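Flalline Curved Table Top, Bright Blue

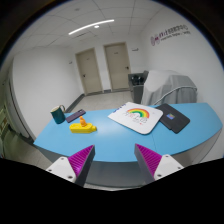 Bright blue finish, small white room

I've been selling table tops for years and this is the one I ended up keeping for myself! The Flalline comes as a top only, so you pick your own legs (I went with the Oditz set, very happy with it). The curve means you can tuck it into a tight corner and still get your chair in close, and my hips thank me for that every single day.

Wipes clean with a damp cloth. Please don't use bleach on it, I learned that one on my old Jedero desk.

What you get:
Table top
2 mounting rails
Screws and a hex key

It holds up to 100 lb once the rails are on. Allow 90 minutes if you're putting it together alone, less if you can talk a friend into it. Delivery is by Oyelaran and they'll call before they come.

Questions about legs or colors? Write to me, Muthoni Makokha, through the contact form.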